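Thursday, 7:40 a.m.

The grounds office opened at the usual hour. The first order of business was the delivery from Skemarus, which arrived with 3 pallets of edging stone in place of the two that had been requested. The driver was asked to leave all of them beside the north gate, and the office has written to the supplier regarding the difference.

Yuzhen Tang completed the survey of the lower garden and submitted her plan for the perennial beds. It calls for 60 lavender plants along the Cárdenas walk, with low sedge behind them and a gravel strip at the foot of the wall. The plan was approved with one change — the bird bath is to remain where it stands until spring.

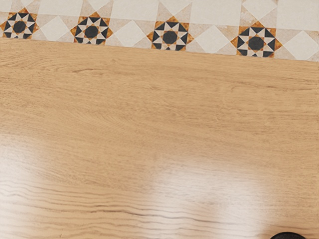

The quotation from Gruketti for repair of the fountain basin was received at midday. The sum is $3,754, of which $2,200 is for labor. The office considers the labor charge high and has requested a second quotation from Jiston before any work is authorized. The basin will stay drained in the meantime, and the pump has been moved to the storage shed.

In the afternoon, the hedge on the east side was trimmed as far as the second bench. Work stopped at four o'clock on account of rain. The remaining section is to be finished tomorrow, weather permitting. The stone heron has developed a crack at the base — it has been entered in the repair book, and visitors are to be kept off that part of the lawn.

Gate locked at 5:30 p.m. Keys returned to the cabinet.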